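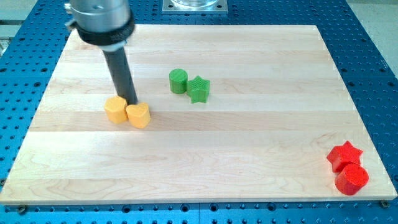

Conservatorio > Departamento de Organología > Apuntes > Construcción de instrumentos de arco > Tema 6

Imprimir esta página | Enviar por correo electrónico

Tema 6. La barra armónica y el alma en la familia del violín

Profesora responsable: Nhàn Mạch
Última revisión: 19 de enero de 2026

6.1. Objeto del tema

Se estudian en este tema los dos elementos interiores que condicionan el comportamiento de la tapa: la barra armónica, encolada bajo el lado de las cuerdas graves, y el alma, cilindro de abeto que se sostiene por presión entre la tapa y el fondo. Se presupone el conocimiento de los temas anteriores, en particular el relativo a los espesores.

6.2. La barra armónica

La barra se talla en abeto de veta recta, preferiblemente hendido — no aserrado — para asegurar la continuidad de la fibra. Su cara superior debe ajustarse a la curvatura interior de la tapa en toda su longitud. El ajuste se verifica con tiza y se corrige con cuchilla hasta que el contacto sea uniforme.

En los instrumentos barrocos la barra es, por lo general, más corta y más baja que la moderna. La sustitución de las barras originales se generalizó durante el siglo XIX, a la par que el cambio de ángulo del mástil, y son muy pocos los violines antiguos que conservan la suya. El estudiante evitará, por tanto, atribuir al constructor original las dimensiones de una barra observada en un instrumento restaurado.

Sobre la tensión de encolado existen dos criterios. Según el primero, los extremos de la barra deben quedar ligeramente separados de la tapa antes de prensar, de modo que el encolado introduzca una tensión permanente. Según el segundo, la barra se ajusta sin tensión alguna. En el taller del Departamento se sigue el segundo criterio; en el examen se admitirán ambos, siempre que se argumenten.

6.3. El alma

El alma se coloca detrás del pie del puente correspondiente a las cuerdas agudas. Sus anillos de crecimiento se orientan en perpendicular a los de la tapa, para evitar que la veta dura marque la madera. Los extremos se cortan con la inclinación que exigen las bóvedas y nunca se encolan.

Un alma demasiado larga deforma la tapa y puede abrir grietas; una demasiado corta cae al aflojar las cuerdas. Todo desplazamiento se hará con la tensión reducida y se anotará en la ficha del instrumento.

6.4. Trabajo práctico

Cada estudiante presentará una barra ajustada y sin encolar, acompañada de su ficha. La práctica supone 70 puntos sobre el total del tema. La madera se retirará en el almacén con la referencia 3069 (abeto para barras) o 2560 (varilla para almas). Las entregas fuera de plazo se aceptarán hasta abril, con la penalización prevista en la guía docente.

6.5. Lecturas

Cuaderno Noren de organología, capítulo sobre barras.
Võ, apuntes de restauración — disponibles en la biblioteca, solo consulta en sala.

Comentarios (3)

stimska_viola: ¿La referencia 2560 sirve también para viola o hay que pedir una varilla más gruesa?

N. Mạch: Para viola debe solicitarse aparte en el almacén, indicando el diámetro.

Wondadel: En el 6.2 convendría añadir un dibujo del ajuste con tiza. Gracias por los apuntes.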